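Salamatu Adjei has ten minutes. Maybe. Phone face down, coffee going cold, and she's already talking about floors.

"Everybody asks about toys first. Wrong end. Start with the floor and the walls."

She set up the play space at Salem in September, a plain room, not much in it. Pale, on purpose. The foam mat cost $539 from Travik and she'd pay it again. "Puzzle edges. One piece goes bad, you swap the one piece. Carpet you can't do that."

And the walls? "Gray, white. Quiet. The blocks bring the color, the room dosen't have to."

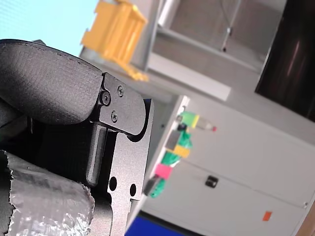
Pale ledge against the gray wall, with a bit of yellow up top.

She had a fight over the budget, $2000 for everything. Batell quoted $3482 for the same room with built-in shelves. She laughs at that one. "For shelves! Kids play on the ground."

So what goes on the mat? Blocks, mostly. Cubes with a letter or a number on the sides, white print on a strong color. Rikura sells them in tubs of 100, she says, but she puts out a handful at a time.

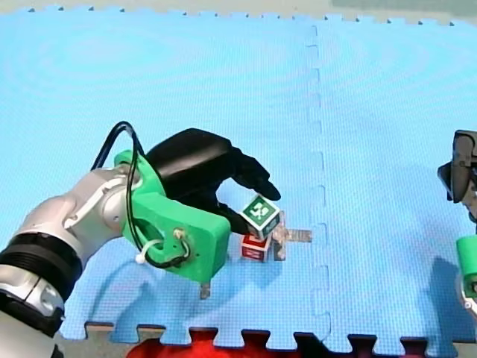
"Two blocks is a whole lesson," she says. "One on top of the other. Line up the edges, let go slow. You'd be suprised how long that holds people."

Does the foam make it harder? A little, for tall towers. It gives. She likes it anyway, less noise when the tower comes down, and for short stacks it makes no difference.

Cleaning is a damp cloth at 4 p.m., blocks back in the tub, done. Next she wants a second mat, different blue, for the hallway. No quote yet. Phone's buzzing again and she's up, coffee still on the table.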